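Ruawai: piezas pequeñas sobre una mesa de trabajo
LÉEME de la colección, versión de abril

Bienvenidos, y gracias por pararse a leer esto antes de descargar nada, que ya sabemos que casi todo el mundo va directo a la carpeta (nosotros también lo hacemos). Ruawai es una colección de 2900 imágenes de una mesa y de las cosas que van pasando por encima de ella: clavijas metálicas finas, bloques con ranuras para sostenerlas, recortes de perfil de aluminio y el tablero gris sobre el que suele apoyarse todo. Nació en el taller de Callska, donde llevábamos tiempo queriendo tener un registro ordenado de cómo se coloca y se recoge el material menudo, y fue creciendo con más cariño que plan.

Qué hay dentro

Las imágenes se reparten en 321 carpetas, una por cada rato de trabajo en la mesa. Hay carpetas muy pobres, con el tablero casi sin nada, y otras en las que se nos fue la mano y hay piezas por todas partes. Hemos dejado ambas. Cada carpeta trae un fichero de texto, notas.txt, escrito por quien estuviera aquel día, y ya avisamos de que el estilo cambia mucho: las de Ignacio Orellana son telegráficas y las de Noeline Te Moana se leen casi como cartas.

La mesa

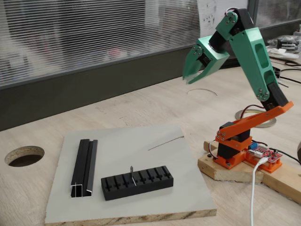 El mueble sobre el que ocurre todo merece unas líneas, sobre todo para quien quiera preparar un rincón parecido en su casa o en su aula. La superficie es clara, y eso ayuda muchísimo a encontrar las piezas oscuras, aunque también hace que un metal brillante se despiste con facilidad según cómo entre la luz. Encima de la madera clara descansa un listón de madera basta, y por delante de él baja un cable USB blanco; si van a montar algo parecido, procuren que las piezas sueltas queden lejos de esa caída, que una clavija fina enganchada en un cable acaba en el suelo y luego hay que buscarla a gatas. En las notas llamamos «orilla» a toda la franja próxima al listón y «centro» al resto, y esas dos palabras aparecen tantas veces que conviene aprenderlas desde el principio.

Vocabulario de las piezas

Bloque: pieza alargada con ranuras en la cara superior, donde se asientan las clavijas de pie. Lo anotamos siempre por su orientación respecto al borde delantero de la mesa. Las ranuras se cuentan de izquierda a derecha.

Clavija: varilla metálica delgada. Puede figurar como «puesta» (dentro de una ranura) o «suelta» (en cualquier otro sitio). Cuando la posición es dudosa, la nota dice «dudosa» y nos quedamos tan anchos.

Perfil: recorte de aluminio extruido. Se indica si está paralelo al bloque o cruzado, y hacia dónde mira el extremo cortado.

Tablero: la plancha gris. Los cortes y desconchones de su superficie no se etiquetan, pero nos han servido más de una vez para ordenar carpetas que habían perdido la fecha.

Cómo se coloca el material

No hay un único modo. Ruby-Lee Wihongi empieza por el bloque, lo pone más o menos donde le queda cómodo y reparte lo demás a su alrededor. Ruby-Lee Kerslake deja primero el perfil, que ocupa más, y encaja el resto en el hueco que sobra. Las dos maneras están representadas, y en las notas se distinguen por la inicial del apellido, porque al principio firmaban las dos «Ruby-Lee» y aquello era un lío tremendo.

Para los que quieran reproducirlo, el orden que mejor nos ha funcionado es bastante sencillo:

Se limpia el tablero con un paño seco.
Se deja el bloque con las ranuras hacia arriba.
Se coloca el perfil a un lado, con espacio para meter los dedos entre los dos.
Se asienta una clavija.
Se escribe la nota antes de tocar nada más.

El último paso es el que más se olvida. De las carpetas antiguas, 15 tienen la nota redactada al día siguiente, de memoria, y están marcadas con la palabra «tardía» en la primera línea.
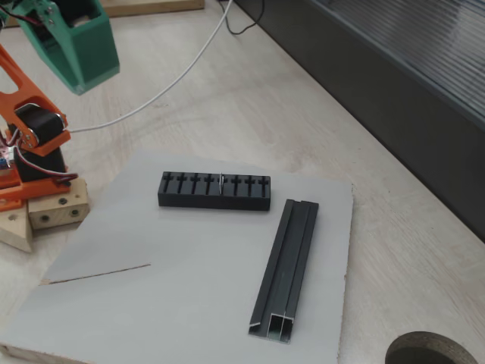 ¿Puedo usar solo una parte de la colección para una clase?

Claro que se puede, y de hecho es lo que hace casi todo el mundo que nos escribe: basta con copiar las carpetas que interesen junto con su notas.txt y mencionar el nombre Ruawai en el material que se reparta.

Subconjunto reducido

Si el espacio en disco les aprieta, existe una selección llamada Sostano, con 2000 imágenes. La preparó Jolene Lowther, que descartó las casi repetidas y las que tenían notas demasiado escuetas. Las carpetas conservan los mismos nombres, de manera que se puede empezar con Sostano y pasar después a la colección completa sin rehacer nada.

Limitaciones

Todo procede de la misma mesa, con el mismo tipo de piezas y una luz muy parecida. Quien busque variedad de talleres se va a aburrir. Las clavijas son difíciles de distinguir cuando se ven de frente, y hay notas que no se ponen de acuerdo sobre en qué ranura estaba cada una; cuando encontramos un desacuerdo así guardamos las dos versiones, una debajo de otra. Tampoco damos medidas de las piezas. Nos las han pedido varias veces y sigue pendiente, así que, si alguien se anima a visitarnos con un calibre y un poco de paciencia, el café lo ponemos nosotros.

Correcciones

Pueden enviarlas a Callska con el nombre de la carpeta y la frase exacta de la nota que quieran cambiar. Noeline las revisa por tandas y añade un renglón al final de cada fichero modificado. Las traducciones de las notas se guardan aparte, en la carpeta rotach, que de momento solo contiene las de Ignacio.

Última revisión de este texto: 2022-04-15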